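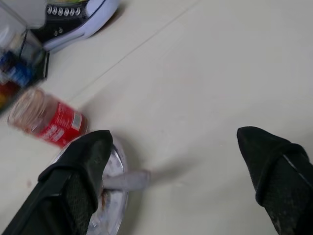

A reader of the last edition wrote in to ask why the Grekeck needs to be set up at all, given that it is a kitchen scale and the old one only needed a flat place to sit. Fair point. The old one also drifted every time a truck went by, and it couldn't talk to your shopping list. Whether you wanted it to is between you and the box.

Section 4: First Set-Up and Leveling

Before you start

Have the scale, the 100 gram test weight and the small bag of rubber feet within reach. The bag is taped inside the lid, where most people find it after they have finished. If you bought the Skendel tray as well, leave it off for now.

1. Turn the scale upside down and press one rubber foot into each corner hole. They go in with a click. If a foot goes in without a click, take it out and try again with more feeling.

2. Slide the battery door toward the Grekeck name and put in the batteries as marked.

3. Set the scale right side up on the counter or table where it will live. Keep it clear of the seam where two tables meet, or it will weigh both of them a little. 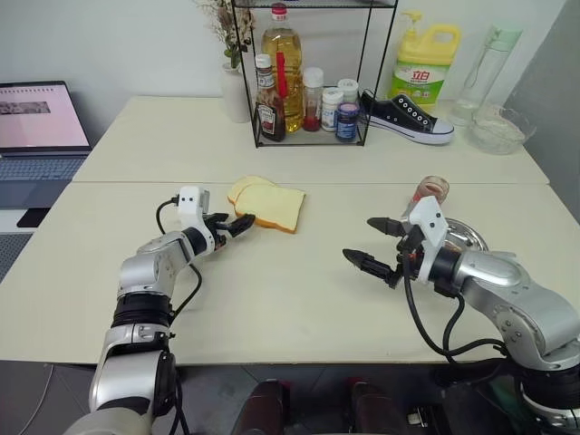
4. Look at the bubble in the front corner. Turn the feet until it rests inside the ring. Turn them a little at a time, then let go and look again. Leaning on the counter while you check will give you a fine reading for a leaning person.

5. Hold the power button until the display shows 0. A row of dashes means it is still thinking.

Note: The scale reads up to 2,000 grams. Past that it shows FULL and stops taking part.

Calibrating

6. With nothing on the plate, hold UNIT and ZERO together until CAL appears.

7. Put the test weight in the middle of the plate and take your hand away. Wait for the beep.

8. Lift the weight off. The display should go back to 0. If it shows anything else, start over at step 6.

Caution: Do not use a can of soup as a test weight. The label tells you about the soup and leaves out the can. 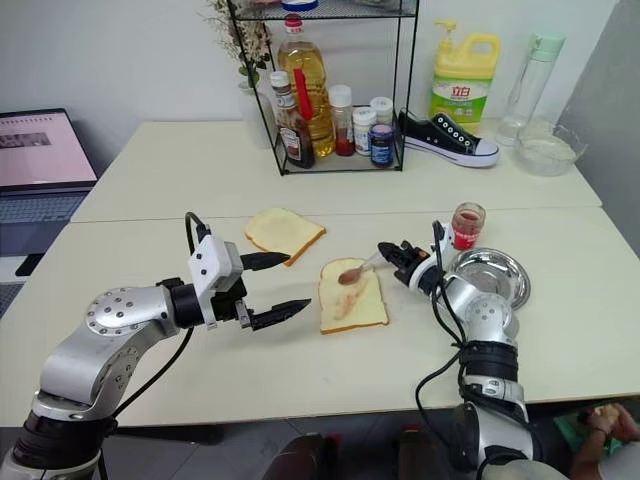
Adding the Skendel tray

9. Set the tray on the plate with the notch at the back, then press ZERO. The scale will remember the tray for 24 hours, after which it forgets and you will have to introduce them again.

10. To weigh as you go, put in the first ingredient, press ZERO, and add the next. Press ZERO once. Pressing it twice switches to ounces, a feature we were very proud of in June and have heard a lot about since.

Caution: Wipe the plate with a damp cloth only. It is not made for the dishwasher - neither is the tray, whatever its shape suggests.

If the reading wanders, check the bubble first, then the batteries, then the fan. Section 5 covers the shopping list.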